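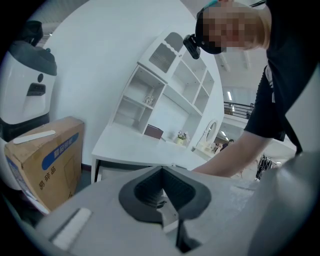
*Cardboard box beside a white appliance.*

# Manzano Film Reviews Corpus

The Manzano Film Reviews Corpus contains 3,000 short reviews of feature films shown at the Zornitz and Iltau festivals. It is maintained by the Jumora archive and is intended for research on opinion, style and the naming of film credits.

Version date: October 25, 2020

## Contents

Each record holds the review text, the film title, the running time, the country of production and the rating given by the reviewer. Ratings use a scale of 1 to 5. Half points in the printed originals were rounded down.

- Reviews come from 52 festival bulletins.
- Documentaries are included; short films are excluded.
- Credits for writing, direction and production are stored in separate fields, even where one person held all of them.

## Known Issues

Sixteen records lack a running time. Titles from the Iltau bulletins were entered in translation, and the original titles will be added in February. Reviews of films screened at both festivals appear twice, under different record numbers. Users who require unique titles should filter on the `film_id` field.

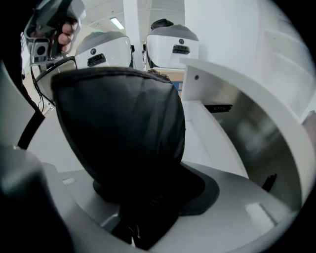
## Terms of Use

The corpus may be used for teaching and noncommercial research. Reviews may not be reprinted in full. Publications should cite the corpus by name and version date.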